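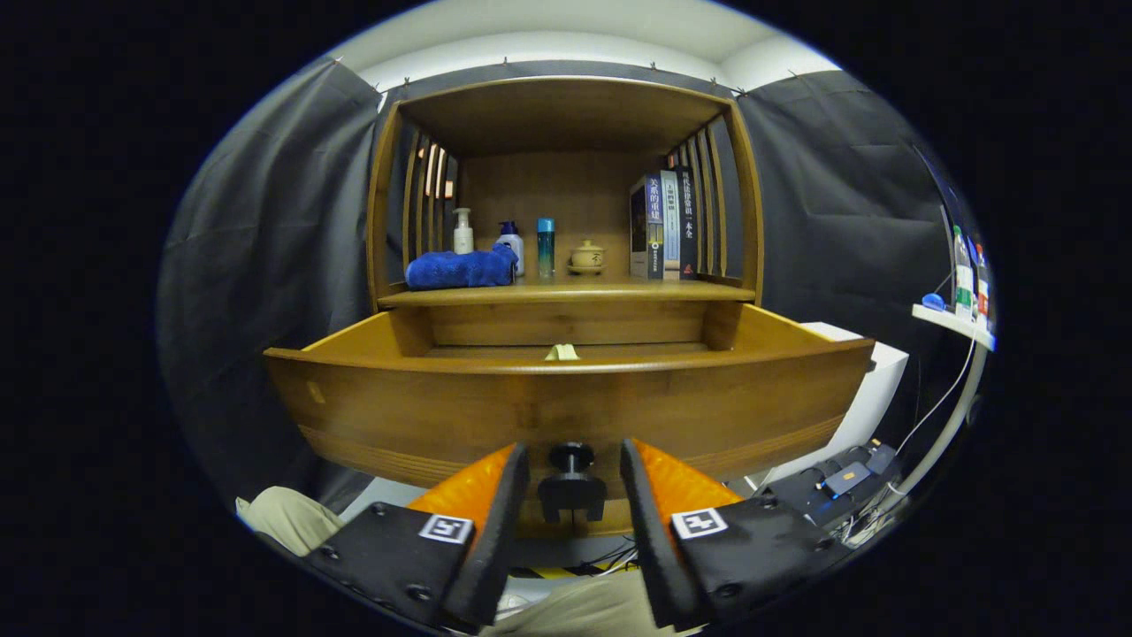
Reading order for the Dabbas thrillers, and can I skip the prison one?

Last updated: Jul 29, 2023

Posted by Natnael Wolde

My brother-in-law gave me a carrier bag of paperbacks, all from the Inspector Dabbas series, with no numbers on the spines and a cheerful note saying "start anywhere!" I started anywhere. Anywhere was apparently the one where Dabbas is already divorced, already limping, and already not speaking to his old partner Jesura, and everyone in the book refers to "what happened at Trollport" every few pages with a heavy look out of a window.

So I'd like to read them properly. The trouble is that the list inside the front cover goes in a different order from the list on the back, and the reissues have new titles, so I can't tell whether The Salt Ledger and Trollport Harbor are two books or one book sold twice. I also hear there is a long one set almost entirely in a prison laundry. I have a limited number of evenings left on this earth. Is it skippable?

Please no spoilers about who shot whom. I've already had the divorce ruined, by the divorce.

Mirjam Grabner

They're one book sold twice. The Salt Ledger was the original title, and when it was reissued somebody decided that readers couldn't be trusted with a ledger. Same text, except for a new foreword in which the author explains how hard it was to write. You can skip the foreword.

Go by when the stories take place and ignore both printed lists:

The Salt Ledger / Trollport Harbor (one book, see above)
A Quiet Word with Jesura
The Flullel Road
Laundry Season (your prison one)
Dabbas Alone

The short story collection fits between the second and third, but only one of the stories matters, the one with the ferry. The rest are Dabbas being rude to people in restaurants, which I enjoy, but it isn't plot.

Don't skip Laundry Season. I know what it weighs. It's over 400 pages and for the first 85 of them a man folds sheets and thinks about his father. Then on one page a guard asks him a question about a button, and I missed my train stop. If you jump straight to Dabbas Alone, the man who turns up at the funeral will be just some man at a funeral, and you'll wonder why the chapter stops dead to look at his hands.

What you can skim is the chess. There's a lot of chess in the middle. I play, and I can tell you the author doesn't.

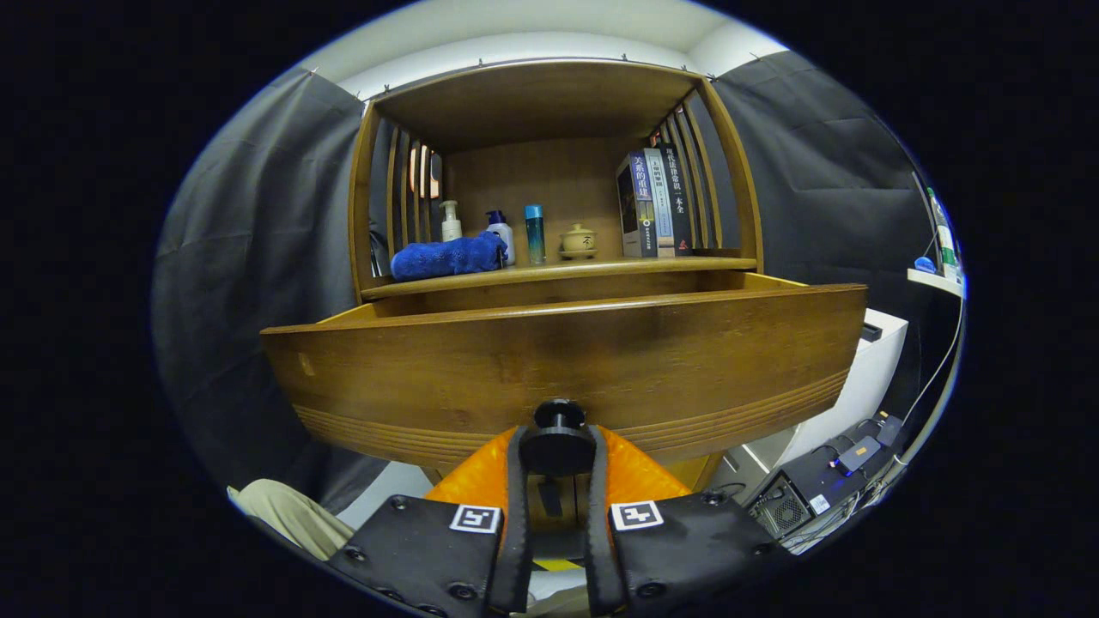

Shelf with towel, bottles and a small lidded jar.

Pascal Lemaire

skip it. I skipped it and was fine. The man at the funeral is obviously somebody's brother, you don't need 400 pages for that

Also Flullel Road is the best one and everything after is the author being paid by the word.

Verena Marti

Pascal, he did say no spoilers. (Also he isn't anybody's brother, so I suppose no harm done.)

Natnael, I agree with Mirjam's order with one change. I'd read A Quiet Word with Jesura first, even though it happens second. It's the better written of the two, and Trollport works very nicely as a thing everyone is avoiding. By the time you go back and find out what happened there you'll have built up something much worse in your head, and then the real thing is smaller and sadder. You've half done this already by starting in the wrong place, so you may as well get the benefit.

If you do get stuck in the laundry, try the audiobook. The reader does all the prisoners in the same voice apart from prisoner 2604, who for some reason is Scottish. He isn't Scottish in the book. It does help you keep track of him, though, and he's the one to keep track of.

Give it until the button, at least. If the button does nothing for you, read the last 20 pages and move on to Dabbas Alone, and don't tell Mirjam.

Contact us | Copyright 2023, all posts belong to their posters | Back to top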